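The case against the jewellery clear-out

by Zhuoran Lu

Every December somebody tells me to sort out my bangles.

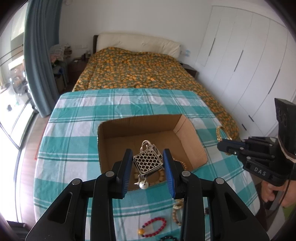 The advice is always the same. Tip everything out, hold each piece up, keep what you wear, put the survivors in a box you bought for the purpose and give the rest away. A whole afternoon, they say, and you'll feel lighter. I have done it twice now and I felt much as I had before, except that I couldn't find my brown beads.

My doubts start with the question you're supposed to ask, which is when you last wore the thing. That works for coats. A coat takes up room and you either need it or you don't. A beaded bracelet takes up about as much room as a boiled egg. I own a red one with a single big yellowish bead that I wear at my cousin's house in Atdale and almost nowhere else. By the rule it should have gone years ago. Whom would that have helped?

Then there is the box. The shops would like us to buy something with velvet slots and a little key. I looked at one in Prodthorpe in August, very handsome, six compartments, and not one of them would take a bangle lying flat. The woman behind the counter suggested I might wear smaller bangles. A plain cardboard box does the job perfectly well. You can see into it when the flaps are up, you can write on it, and when it goes soft at the corners you get another from the recycling. The beads don't care.

I'll grant the tidiers one point. Pendants do tangle. Anything with a bit of openwork and a bead hanging off the bottom will find the nearest chain and marry it, so those I wrap singly in tissue. Bracelets on elastic can go in together, and gold-coloured bangles can go on top where they won't squash anything. That is my whole system and it takes ten minutes if you spread a cloth first so that nothing rolls under the bed.

The cloth matters more than the box, in my opinion. A checked one is best. Brown beads on a dark bedspread are gone until spring, whereas on pale squares you spot them at once. My mother used a tea towel, and my aunt in Ramotau used her lap and spent half her life on her hands and knees.

What I object to most is the tone. There is a kind of article (you'll have read one this week) which treats a drawer of beads as a sign that something has gone wrong with its owner. The Poojary method, which a friend swears by, has you thank each piece and then photograph it before it leaves. She now has some 2000 photographs on her telephone and has kept most of the jewellery as well. I asked whether the photographs wanted sorting and she changed the subject.

Perhaps you have a mountain of the stuff and it weighs on you. Fine, clear it. But most of us have a handful of bracelets, a couple of bangles and a pendant or two -- hardly a burden. Put them in a box. Wear the loud ones on a Tuesday if you like. I shall be wearing mine tomorrow, with the wrong jumper.

Posted Sunday, December 24, 2023

Comments (3)

maureen_k
Agree about the cloth. I lost a garnet down a floorboard doing this on the carpet and it is still there as far as I know.

Old Tom
My wife read this out to me twice. We are keeping the bangles.

Fennel
Not convinced. Elastic perishes whether you tidy or not, so you may as well look through it all once a year and restring what needs it. Also cardboard is hopeless in a damp house.

Related
Who needs a second teapot?
Against matching hangers
A drawer is allowed to be full
The trouble with gift bags

Contact | Copyright the author | Back to top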